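Sim notebook, Drekness cell — November, started 4:40 pm

Gripper not letting go over the divided bin. Third evening on this. Writing it down before I forget what I changed. 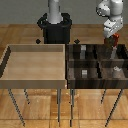
Symptom: arm picks from the light tray fine, carries over, gets above the rear right compartment, open command goes out, fingers report open. Object stays put. Hangs there until timeout, then the arm goes home with the thing still attached and the next pick starts with full fingers. Everything after that is garbage obviously.

Only the red one so far. Gray and white ones release ok in the same compartment, I swapped the order to check.

Ran a batch overnight on Tirarar, 3,000 episodes. 60 stuck releases. Every one with red, every one rear right. Front right zero. So its not only the object and its not only the place, it's both.

What I tried:

- friction on finger pads down from 70 percent of default to 35. Fewer sticks, but now it drops stuff halfway across. Put it back.
- smaller timestep. No change, just slow.
- raised release height a bit. Better!! Then worse again once another item is already in that compartment. Hm.
- turned off the grasp assist weld (the Prasertsri patch). Sticks go away completely.

So it's the weld. Think the release check waits for contact force to go under threshold, and if red is touching whatever is standing in the compartment below, force never goes under. Weld stays on, fingers open around nothing useful. Would explain why the height matters and why an occupied compartment matters. Doesn't explain why the gray ones get away with it. Mesh? Collision hull on red looks fatter than the visual one, need to overlay them properly.

Worse part — the success metric counted all of these as placed. It checks object center against compartment bounds in x and y and never looks at z. Hovering = placed. Every Tastero number from before this week is suspect for rear right. Do NOT put them in the report untill rerun.

Also no alarm on arm going home loaded. On the real cell that would be a thrown part. Want a hard stop there: open commanded, object still moving with wrist, halt. Not a warning, halt.

To do
z check in metric, first
release weld on command, ignore force
redo red hull
rerun same seeds, compare
ask whoever owns the Prasertsri patch why the threshold is where it is

6:15 pm, z check in. Rerun going. Left the weld alone for this one so there's a baseline, dont touch the config.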